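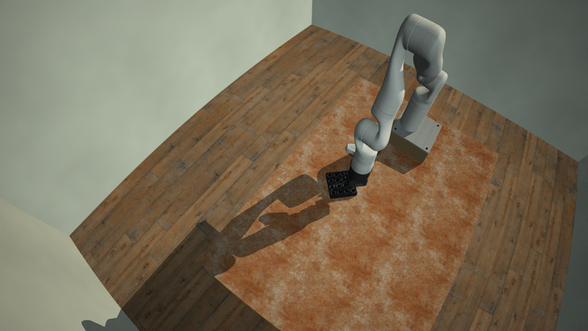
Workshop > Reviews > Software > Stekeo Cell Planner

Stekeo Cell Planner review: laying out a small arm before you drill anything

By Margit Brekke
12/02/2025

Stekeo is a desktop program for setting up a robot arm in a virtual room. You load the arm, put it on a pedestal, add the surface and the parts, and move the joints to see what it can reach. I bought it for one job. We are putting a Mastala arm on a bench at the Turkdale shared workshop to pick small parts out of a rack, and I wanted the pedestal position settled before anyone drilled into the benchtop.

The license was $400. It is a one-time price and covers 2 computers. I put it on the workshop desktop and on my own laptop, and moving a project between them meant copying a single folder.

Installation was quick. The Mastala arm was already in the library with its joint limits filled in. The Sison gripper was not, so I imported the maker's model and set the finger travel by hand. That took an evening. The import window asks for a mounting frame and doesn't say which way the axes should point, and my first try put the gripper on sideways. The manual covers it, but in the chapter on conveyors.

The room editor is basic. You get walls, a plank floor, a few surface finishes and some wall plates. I didn't try to match the workshop. The surface finish has no effect on the reach results, so pick whatever you can stand to look at.

Reach checking is the reason to buy it. You click a point, and the arm either goes there or tells you which joint ran out of travel. With the pedestal where I had first sketched it, the front of the rack was fine, but the wrist folded back hard on the far side. I moved the pedestal and ran the same points again. Doing that with a real base and a drill would have cost us a benchtop.
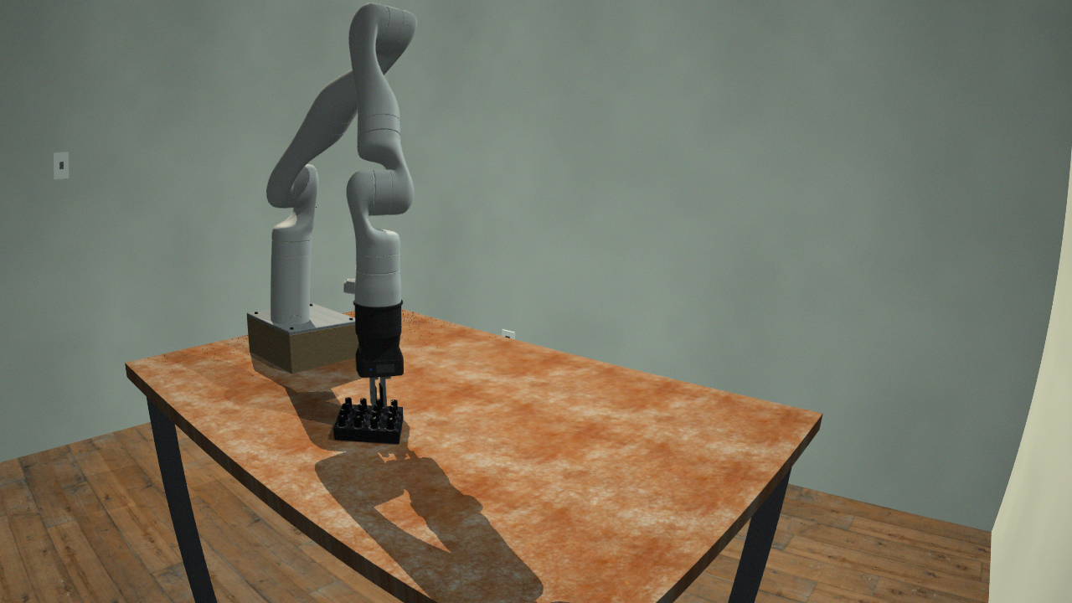 Clearance around the rack was my next question. Stekeo has a distance readout between any two bodies, and it updates as you drag the arm. It works well for large parts like the forearm and the pedestal. For fingers over a full rack I would not trust the view by itself. The pegs are black and crowd together, so from a low camera they overlap, and you can't tell which one the fingertips at the back of the block are lined up with. Switch to the top view for that, or color the rack something lighter. I also turned the shadows off for detail work. The arm throws a big one across the surface in front of the block, and while it looks good, it gets in the way when you are placing small parts there.

Saved poses are handled simply. Each pose gets a name and a speed, and you string them together in a list. I kept one hover pose above the rack and built everything else from it, so when the rack moved I only had to fix the one pose and shift the rest by the same offset. The offset tool is under Edit, not under Poses. 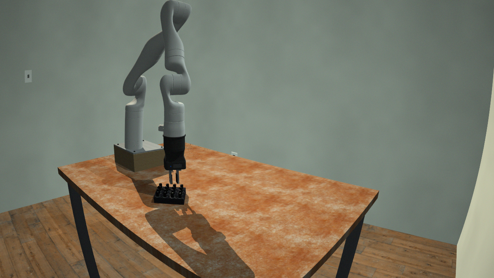
Collision warnings are less good. They are either on or off for the whole project. I wanted the fingers allowed near the rack and the forearm kept well away from everything, and there is no way to set those separately. I ended up with 2 copies of the project, one for each setting, and had to keep them in step myself.

Exporting to the Mastala controller worked after I updated the controller firmware. The joint angles came across correctly. Speeds did not; they all arrived at the default, and I typed them in again. Support answered my email in 2 days and confirmed it as a known problem.

It runs fine on my laptop with shadows off. With them on, the fan is loud and dragging a joint gets choppy.

Good: reach check, Mastala library, project folders that copy cleanly.

Bad: gripper import, all-or-nothing collision warnings, speeds lost on export.

I would buy it again for a bench build where the base gets bolted down. If your arm sits on clamps and you can slide it over when something is out of reach, save the money and use a tape measure. The drilling at Turkdale is set for January, using the second pedestal position.

Related reviews
Sison parallel gripper: finger pads and wiring
Mastala arm kit, assembly notes
Steel pedestals for small arms
Benchtop materials that hold a bolt
Emergency stop buttons for shared workshops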